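Poste de saisie Onia, paire de préhenseurs à main
Réf. Onia 22 – Fabricant : Pludness

Accueil > Matériel > Postes de collecte > Onia

Deux préhenseurs tenus à la main, un cube marqueur sur chacun, une table. Le reste du poste, c'est de la discipline, article que nous ne tenons pas en stock.

Mise en place
Prévoir un plateau clair et mat, bien dégagé sur 60 cm devant l'opérateur. Les objets à saisir se posent à portée de bras, espacés, sans chercher à faire joli. Bouteille, étui, lunettes, téléphone : les objets de bureau conviennent très bien, et ils ont l'avantage de se trouver déjà au bureau. On présente les deux préhenseurs devant le bord de la table, marqueurs bien dégagés, avant la première prise.

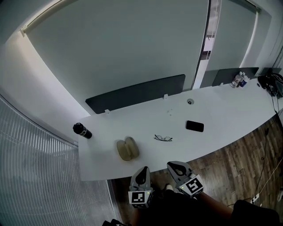 Entretien
Marqueurs : chiffon microfibre sec. Pas d'alcool, qui ternit l'impression, ni de manche de pull, qui ternit l'humeur d'Aušra Krūmiņa, à l'atelier.
Doigts : contrôler le jeu toutes les 400 prises. Au-delà d'un millimètre, changer les deux patins, y compris celui qui a l'air en pleine forme.
Batterie : recharger sous 50 %. Le préhenseur prévient par un bip d'une discrétion remarquable.

Réparation
Cube desserré : quatre vis, clé fournie, puis recalibrage complet. Le recalibrage « à l'œil » a été essayé par un client et n'entre pas dans la garantie.
Gâchette dure : retour atelier, à l'attention d'Ademir Furtado.

Contenu du coffret
2 préhenseurs, 2 chargeurs, 4 patins de rechange, 1 clé, 1 notice Mudus en sept langues

Tarif sur devis. Fiche mise à jour le 21 juillet 2022.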